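3.2 Aufbewahrung von Haushaltstextilien

Die Erhebung in Naditz umfasste 661 Einträge zu kleinen Textilien, also Wischtüchern, Servietten und Geschirrtüchern. Erfasst wurde jeweils, wo das Stück lag, ob es gefaltet war und in welchem Behälter es aufbewahrt wurde. Die Umgebung wurde nur grob kodiert. Helle, glatte Flächen ohne Muster bilden eine eigene Kategorie (Code 2).
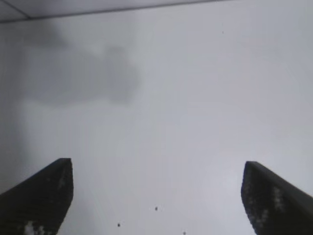
Die Kodierung der Behälter folgt dem Schema von Ruchti, das für das Projekt Grillasbridge um offene Körbe erweitert wurde. Offene Körbe kamen in 150 Einträgen vor, meist auf Tischen oder Kommoden. Gefaltete Tücher lagen darin selten. Häufiger war das Tuch ohne feste Ordnung abgelegt und leicht zusammengeschoben.

Diese Webseite verwendet Cookies. Mit der weiteren Nutzung stimmen Sie unserer Datenschutzerklärung zu.

Schwierigkeiten bereitete die Farbe. Liegt ein rostfarbenes Tuch in einem Korb aus Weidengeflecht, hebt es sich vom Boden des Korbes nur schwach ab.
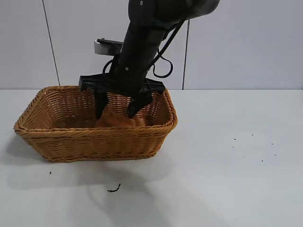
Abb. 4: Rechteckiger Flechtkorb auf weißer Tischplatte, darin ein orangebraunes Tuch.

In 40 Fällen wichen die beiden Kodierungen voneinander ab. Diese Einträge wurden im März von Ingeborg Ruchti erneut geprüft und, sofern keine Einigung möglich war, aus der Auswertung genommen. Die Kategorie »leicht gebauscht« wurde danach enger gefasst. Für die Vergleichsgruppe in Floda lagen zu diesem Zeitpunkt noch keine Angaben zur Farbe vor, weshalb Tabelle 3 dort nur Behälter und Faltung ausweist.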